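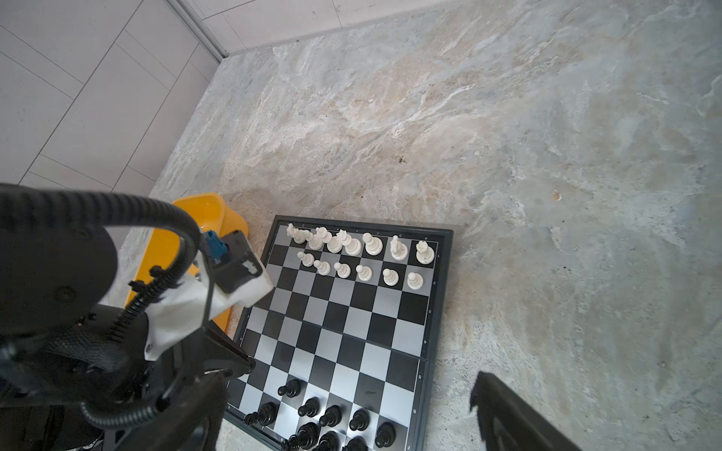 Correspondence chess has a time control problem that over-the-board players rarely run into. Our club's postal section (which has been email since before I joined) plays at ten moves in 50 days, and the clock only runs while a move is in your possession. On paper that is generous. In practice it means a game can sit in the opening for most of a winter. I keep the current position of one game set up on a folding magnetic board, the kind with file letters and rank numerals printed along the border, and those printed coordinates have saved me from more clerical errors than any software. A move sent as Nbd2 when you meant Nfd2 stands, provided it is legal.

The section has 19 players this season. Despina Katsaros runs the pairings from a spreadsheet and applies the rules as written. Last July I lost on time to Henok Wolde in a position I still consider drawn, having counted my reflection days from the date I read his email. The rule counts from the date of receipt. I appealed, Despina quoted the clause back to me, and the result stood.

I have changed my method since then. Each game gets one index card with the opponent's name, the move number, date received, date answered and days used. The cumulative total goes in the right-hand column in pencil. I update all cards on Sunday, whether or not anything has arrived. Bethel Moges uses a database for the same job and has 178 finished games in it, fully searchable, but she also had to rebuild it after a failed laptop drive.

Conditional moves are the other saving. If the recapture is forced, offer the reply in advance: "if 14...Bxf3, then 15 Qxf3". The offer is binding if the opponent takes it up, so check the colour of every bishop first – I have offered an impossible sequence twice.

Entries for the next section close at the end of the month. Despina wants them by email, with your preferred number of games.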